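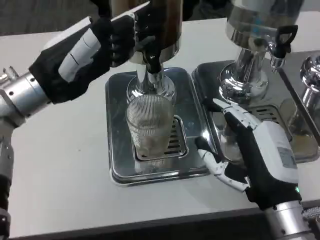
Pouring lessons at the Plerthorpe robotics club

Kaan Dönmez has a simple rule for visitors. "Drink what you're given," he says. He coaches the after-school club, which has spent the spring teaching a robot named Nava to work a drink dispenser.

Wian Lekota logs the tries and had reached 371 by April. "The left hand does the tap," he says. "The right hand mostly looks supportive."

I ask what counts as a good pour. "Liquid in the glass," says Wian. And a great one? "Most of the liquid in the glass."
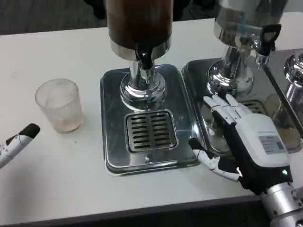
On plastic cups

Rafail Tsoukalas prefers the clear plastic cups, which weigh nothing and cost the club very little. Wian calls them cowardly. The two have argued this for more than 100 practice runs, and Dönmez lets them. "It's cheaper than a debate team," he says.

Next up is the regional meet at Fludley, where judges choose the drink. Rafail is hoping for the pale one. "Coffee-colored stuff shows on the table," he says. "And on judges."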